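Chidubem Ibrahim

1/ Okay friends, a few of you asked how the kitchen is coming along, and I promised a proper answer instead of the two-word replies I've been giving out all week, so get yourself something to drink. We've been in the place on Stevens since July and I have finally started giving each part of the kitchen a real going-over, one bit at a time.

2/ First, the shiny white. I did not grow up with shiny white anything. My mother's kitchen was brown and orange from one end to the other and you could have spilled a whole pot of stew in there without it showing until Christmas. Glossy white is a different life. It shows you where every lamp is, it shows you your own shadow, and it shows you the exact path your cloth took if you were in a hurry.

3/ What works for me, after a lot of muttering: warm water with one small drop of dish soap, wrung out nearly dry, then a second cloth with plain water, then a dry one. Long strokes, all in one direction. The rounded front edge gets its own pass at the end, with my thumb behind the cloth so it follows the curve. (I tried the Evgate spray my sister-in-law swears by, and it smelled lovely and left me with rainbows. Sorry, Bisi.)

4/ Now my favorite part, the wooden rack down in its opening. Thin light-brown slats standing up side by side, black crossbars holding them together, and the white coming up around it with those soft rounded corners. I love this thing more than is reasonable. With so much smooth white, it does my heart good to have a little wood to look at.

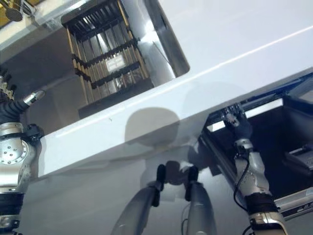
5/ Cleaning it is another story, and I'll tell you the long version because that's the only version I have. You cannot do slats with a big cloth. I spent a whole evening trying. What you want is an old soft toothbrush, barely damp, going up and down with the grain, never across. Then wrap a thin cotton rag around a butter knife and slide it into each gap. It takes me 33 minutes with the radio on, and longer if a song I like comes up.

6/ Please don't soak the wood! I know it's tempting. Someone in my building did it with a slatted tray, left it in the tub overnight, and it came out wavy like a potato chip. Damp brush, dry rag, then leave it alone for the afternoon.

7/ The spot where the slats meet the black bars is where the crumbs go to retire. A dry paintbrush, the cheap kind with the slightly stiff bristles, gets them moving. I do that before any water comes near it, otherwise you're making paste.

8/ People have asked about oil. I use a tiny bit of Ultton, the plain one with no lemon in it, a couple of times a year on a rag that is almost not oily at all. The 500 ml bottle is going to outlive me. Keep it off the white, or you'll be back up at post 3 doing the whole dance again — I speak from experience.

9/ Someone wanted to know whether I'd rather have a metal rack and be done with it. I thought about that for longer than I'd like to admit. My old roommate from Wallau had a wire one, and you could rinse it and forget it, and I did envy her.
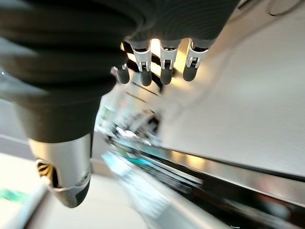

But then I think of how it sounded every time you brushed against it, that little jangle at six in the morning when you were trying to let everybody sleep, and I go right back to loving my slats. Wood is quiet. I'd never have put "quiet" on a list of things I wanted from a kitchen, and here I am.

10/ The pale walls inside the opening I wipe last, with whatever cloth is still clean by then. It's an awkward reach and I've bumped my knuckles on that rim plenty. Go in with a folded cloth and turn it as you go around. The dark base along the bottom hides dust beautifully, so run a finger over it before you decide you're finished.

11/ Next up is the shelf with the spices, which I've been avoiding for reasons you'd understand if you saw how many half-used jars of paprika live in this house. If you have a good trick for gaps narrower than a butter knife, please tell me, my rag keeps bunching up near the corners. And Bisi, I still love you, come over and take your spray home.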